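**Thread: Anyone else following the Ovden border closure?**

**fistetti_fan** wrote (19/10/2021):

Hi everybody, hope you're all keeping well. I've been trying to follow the fighting up near Ovden and I'm getting pretty confused. The morning bulletin said 17 people were killed when the militia took the customs post, and by lunchtime the same station was saying 6. Does anyone know which of those is closer? My wife's cousins live on the Drivura side and the phones have been down for 2 days now, so we're reading anything we can get our hands on (probably too much, if you ask her!).

**marblecake** wrote:

Oh, I'm so sorry, that waiting is awful. We went through it in June with my brother-in-law, and he was fine the whole time, he just couldn't get a signal.

My understanding is that the lower number is only the customs officers, and the higher one takes in the people in the market behind the post. The regional paper explained it way down in the last paragraph, where hardly anyone would get to it.

**oldradioguy** wrote:

I'd be careful with that, marblecake, and I say it kindly. The regional paper gets its numbers from the governor's office, and the governor has every reason to make the militia look as bad as possible before the ceasefire talks. I'd wait for the hospital in Drivura to put something out. They were slow in June too, but they didn't have to take anything back afterward.

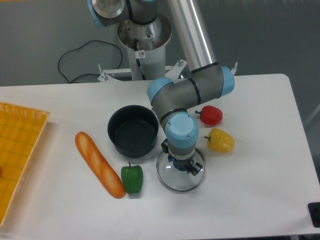 *Peppers, bread and the pot, lid in the gripper*

Anyway, fistetti_fan, the road south was still open last night according to the truckers' channel, and more than 335 families had already come down it. If your cousins had a car and any gas in it, there's a fair chance they're in that crowd and haven't found a place to charge a phone.

**marblecake** wrote:

Fair enough about the governor, but the hospital isn't exactly neutral either! It's been inside the militia's checkpoints since the summer. I don't think any of us has a clean source here, and I'd still take a named official over a truckers' channel.

**oldradioguy** wrote:

The truckers are driving the road, though. I trust a fellow who's looking out his own windshield. We can agree to differ on that one, and I did go back and read the paragraph you mentioned.

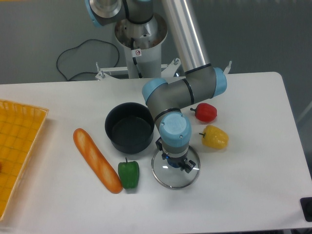
It does say the market was hit, I'll give you that, but it doesn't say when, and there was shelling there the evening before as well. So those deaths could be from a separate attack and got lumped in.

**fistetti_fan** wrote:

Thank you both, I mean it. I hadn't even thought about the evening before. Does anybody know if the Van den Broek shelter list is being updated? I found a page for it but the search box just spins.

**marblecake** wrote:

It is, but try it late at night when fewer people are on. Put in the family name only and leave the town blank, as a lot of folks got entered under wherever they were picked up. I'll be up anyway with the baby, so message me the name if you'd like a second pair of eyes on it.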